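Estudance open day: the afternoon the grippers lost their place

Visit report, February 2023

I had wanted to get inside the Estudance workshop ever since they moved into the Ploreck building, and when the open day finally came up I was at the door before they had the coffee out. What a place! Brick at one end, a tin-looking ceiling, desks everywhere, shelves stuffed with boxes and electronics, and people who just kept working while we wandered between them.

The part I had come for was the hand-held gripper work. You hold a gripper in each hand, do an ordinary job like picking something up or putting it away, and the recordings are used later to teach a robot arm to do the same. The patterned markers on each gripper let the software keep track of where it is in the room. The job that day was a book: pick it up, bring it to a holder, stand it in the slot.

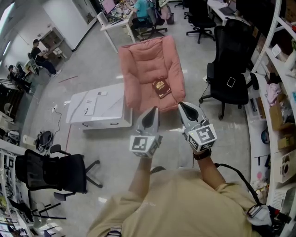
Both grippers up, with the pink armchair and its small passenger straight ahead.

I love that armchair. It's the softest thing in the building by a mile.

Now to what went wrong, which for me was the best part of the visit. Over the previous weeks they had recorded almost 3000 runs, and the team was pleased with them until they played a batch back on the arm, a second-hand Coşkun. The arm picked up the book nicely, carried it over and then drove it down beside the slot, hard, into the rim. It didn't stop by itself. Somebody hit the red button, and the holder they were using at the time cracked right across. No one was hurt (the arm lives behind a screen, thank goodness), but it was a loud bang and they were frank about how much it rattled them.

It took 11 days to find the cause. In one batch of 220 runs the position of the right-hand gripper jumped by a few millimeters when the marker turned away from the tracking cameras, usually in the last moment before the book went in. A few millimeters is plenty when the slot is that snug.

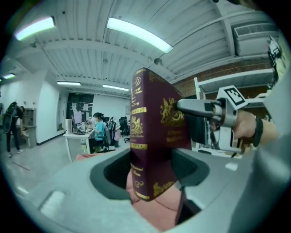

Book in the slot, gripper still against the cover.

I got to watch this step from close up, and it is fussier than I expected. The book can lean, and you find yourself holding your breath.

Three things have changed since the crash. The software, Flanico, now flags any run where the position jumps. The arm has a force limit that trips far earlier, and every new batch gets played back at low speed with a foam block standing in for the holder. The bad batch was thrown out completely, good runs and all, which must have hurt.

I asked whether a worn marker could cause the same trouble. They think so, and they're testing that next. There's another open day in September and I've already put my name down. Parking is behind the building, and the side entrance is the one with the step.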